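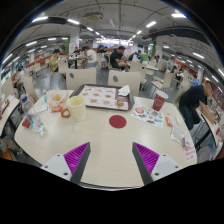 Festau hand gripper, fingers open. Tray, cup and wrappers still on the table.

Festau Hand Gripper, self-build kit
Last updated 10/03/2026

Price: $275 for the full kit, minus camera. Shipping extra, worked out at checkout.
Status: in stock, small batch. Next batch October.

What it is

A hand-held two-finger gripper you build on a bench in an afternoon, or two evenings if you share the bench. You squeeze, the fingers close. Camera looks out over the fingers. Same finger geometry as the Festau arm-mount version, so whatever you record by hand lines up with what the arm sees later. Started as a build at Gullside, our shared shop, for people who wanted demos for a small arm and couldn't tie up the arm all day to get them.

No motor in this one. No electronics at all apart from whatever camera you put on it.

In the box

Two ribbed finger inserts, purple
Two contact strips, dark gray, plus a spare pair
Left and right angle plates, mirrored, NOT interchangable
Plate screws, 3 per side, plus a few extras in the bag because they roll
Slide rail and carriages
Trigger, trigger spring, linkage
Handle halves
Camera bracket (Idetti pattern)
Hex key. It's a cheap one, use your own if you have a decent set

Not in the box: camera, lens, memory card, wrist strap, threadlocker.

Specs

Weight built up, with a typical action camera: 800 g
Plate screws: 16 mm, button head
Fingers: ribbed, flexible, they wrap a little around round stuff
Contact strips: stick-on, replaceable
Plate color: white. Looks gray on camera indoors, same part, please stop emailing
Camera bracket: Idetti pattern, wide lens strongly recomended

On the weight. It's fine for short takes. Do a lot of takes in a row and your wrist will tell you. Switch hands, or use a strap over the forearm. There's a slot for one at the back of the handle.

The build, short version

Full instructions are a printed sheet in the box. Quick run so you know what you're getting into:

Dry fit everything first. Rail, carriages, plates. Slide the carriages by hand end to end. Should move with no gritty spots. If it's gritty, wipe the rail, try again, then look for burrs on the carriage edges. A fine file, two or three strokes, stop.

Linkage goes on before the handle halves close. Everybody gets this backwards once. If the handle's shut and the linkage is sitting on the bench, open it up again, you can't fish it in through the trigger slot.

Spring: long leg toward the palm.

Plates next. Left plate on the left looking from behind, the way you'd hold it. Start all the screws loose, then snug them going round a bit at a time. Don't crank the first one down before the others are in or the plate sits crooked and the fingers meet at a slant. You'll see it right away if you close on a business card. Card should stay put along the whole strip.

Inserts into the plates, ribs level with each other. Warm them in your hands if they fight you.

Contact strips last. Clean the finger with alcohol, let it dry, stick, press hard, leave overnight. People skip the overnight part and then write us about strips peeling.

Camera

Idetti bracket takes most small action cameras. Put the widest lens you own on it. You want both fingertips in view AND the table past them, otherwise the recording isn't much use for training anything. With a really wide lens you get black corners and a black band at the bottom. Leave them. Crop in software if your pipeline cares.

Tilt: set it so the fingertips sit low in the view when the gripper's open. Then lock the bracket and don't touch it. Mark it with a paint pen. If the tilt moves between sessions you've basically got two datasets.

Tube lights overhead, glossy floors, bright signs way off at the end of the room, all of that plays tricks with auto exposure. Lock exposure on the tabletop before you start. Far end of the room can blow out, doesn't matter.

First objects to try

Don't start with the hard stuff. Our usual order on the bench:

Plastic bottle, upright. Good for checking the fingers close evenly. The ribs give and the strips do the holding. Grip the body, not the cap.

Mug or paper cup. Go slow on paper, the trigger has plenty of travel past what a paper cup likes.

Coasters, flat discs. Annoying. Come in low with one finger nearly on the table and drag it to an edge if it won't pick up.

Packets, sachets, napkins. Anything crumpled gets easier the second time because you learn where to pinch. Flat paper liners we still miss a lot.

A table somebody has eaten at is a better test than a row of clean blocks. Mixed sizes, trash touching other trash, a label stuck down that you can't pick up no matter how hard you try.

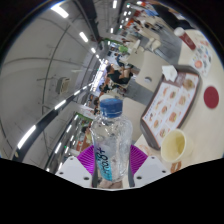 A comment under the parts list asked if the fingers can be swapped for the Hajdu ones, "since I already printed a set and the ribs look the same to me," and whether the strips would still line up on a bottle. Same commenter said the stock purple ones had held up fine for them apart from one strip lifting at the tip.

Short answer, sort of. Hajdu fingers go in our plates but the base is a hair thicker, so you need to open up the slot. Sandpaper on a flat stick, take it slow, test often. Strips fit either way, they're the same width. Lifting at the tip is nearly always grease on the finger before sticking. Clean, new strip, overnight, done.

If you print your own, flexible filament only. Rigid ones don't wrap and you'll crack the ribs. Finger file is on the downloads page, plates too. Handle halves aren't up yet, still fixing the seam.

Fit and finish, being upfront

Handle seam is visible. You can feel it. Some people sand it, some put tape over it.

Screw heads on the plates are dark and the plates are white, so every scuff shows. Cosmetic.

Trigger squeaks for the first while. Dry lube. Not oil, oil gets on the strips and then see above.

Left handed is fine, the handle is symmetrical. Trigger too.

Spare parts

Finger inserts, pair
Contact strips, pack
Angle plate, left or right (say which!! we get orders with no side picked and then everything waits)
Screw bag
Trigger spring
Idetti bracket

All spares ship flat in an envelope except the rail. Rail needs a tube and costs more to send, sorry.

Using it out and about

Works anywhere there's a table. Ask first if it isn't your place. Wide lens picks up a lot of room behind the table, including anyone sitting in it, so think about where the footage is going and blur faces before you share anything. We don't ship software for that.

Wipe the fingers after food. Sauce in the ribs is miserable once it dries. Toothbrush and dish soap, take the inserts out of the plates first.

Returns

Unbuilt kits, yes, send it back in the box. Built ones, no, but if something's bent or missing we'll replace the part. Send a photo of the part next to a ruler, not a paragraph.

Pickup at Gullside possible if you're local, put PICKUP in the order notes. Bench is free to use most evenings if you want to build it there and borrow a better hex key.

Arm-mount version: separate page, same fingers, diferent plates. Don't order these plates for it.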